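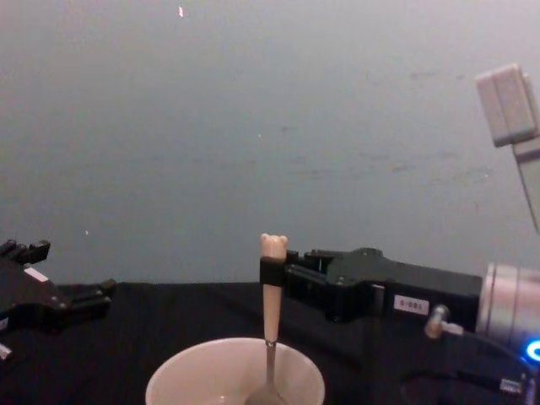
A Spoon Should Stay Where You Can See It

By Czesław Nowicki
Aug 31, 2020
Filed under: Home & Table, Opinion
Print this article | E-mail to a friend

When I moved to Stosham I rented a kitchen which had nineteen drawers and doors, and I was proud of this. In the flat where I grew up we had one drawer, and it stuck. So I put everything away. The spoons went in the drawer near the window, the cups in a cupboard over the sink, and the sugar behind a door I had to bend down for. After breakfast you would think that no person had ever eaten there.

I lived like this for two years and I was late every morning. To make one cup of tea I opened four doors, and I closed them again, and then I remembered the spoon. I believed that the problem was me. Now I believe that the problem was the drawer.

My opinion is simple and my wife does not share it. The things which we use every day should not be put away. They should stand on the table, upright, in something open, and the hand should find them before the head is awake.

I know what is said against this. Dust is said, first of all. But a spoon that is used every day does not have time to collect dust. The spoons which collect dust are the good ones, in the box with the blue lining, and they are shut in. I took ours out in March for a visit from my wife's aunt and every one needed washing. The daily spoons were clean.

The second objection is that it looks untidy, and for this I have more respect. My neighbour Mrs Miller keeps a kitchen in which the kettle itself lives in a cupboard, and it is a beautiful room. I would not like to make soup in it. She told me once that a table with objects on it makes her feel that work is waiting. I feel the opposite. When the table is bare I feel that the work has not been allowed in.

There is a café in Irnusum, Ziółkowski, where I used to wait for my bus, and there the spoons stood in an old jam jar by the till. You paid, you took a spoon, and you sat down. Later the owner's son bought small paper envelopes and each spoon was folded into one with a napkin. He ordered 1000 of them, his father told me, and the father did not say it with pleasure. The tea was the same. Still, I missed the jar, and I noticed that people began to stir with the wrong end of their pens.

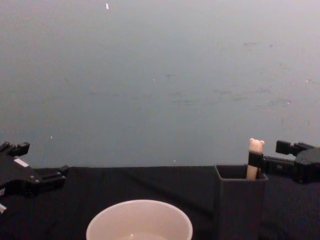 What you stand the spoon in matters more than people think. A glass is too light and falls over when there is one long spoon in it. A mug has a handle, and the handle is always turned to the side where your sleeve is. I like a plain box with straight walls and an open top, deep enough to hold the thing up and low enough that its head comes well over the rim. A dark grey one does the job very well, and if what stands in it is pale cream and ends in two small round ears, you will not have to search, even on a black cloth. Next to it there should be a bowl, white if you have it, near enough that the hand makes only a short journey. More than this I do not ask from a table.

About the ears I want to say something also. Many adults are ashamed of a spoon with a bear on it. They buy such a spoon for a child, the child grows, and the spoon goes to the back of the drawer, or to the charity shop with the plastic plates. I think this is a waste. The bear's head gives the fingers a place to stop. A cream plastic handle is friendly to hold, and the bowl is metal as in any other spoon. Put it in a white cup of coffee and it stirs as seriously as the one from the box with the blue lining.

My wife says that a guest will laugh. I answer that the guest will also know at once which spoon is mine, and will leave it alone. She has allowed me one box on the table, on the side by the wall, and she has moved the sugar up to a shelf where I can reach it without bending. The knives are still in the drawer. On the knives I think she is right.

Print this article | E-mail to a friend
More in Home & Table

Contact the editor | © The Stosham Reader. All rights reserved. | Back to top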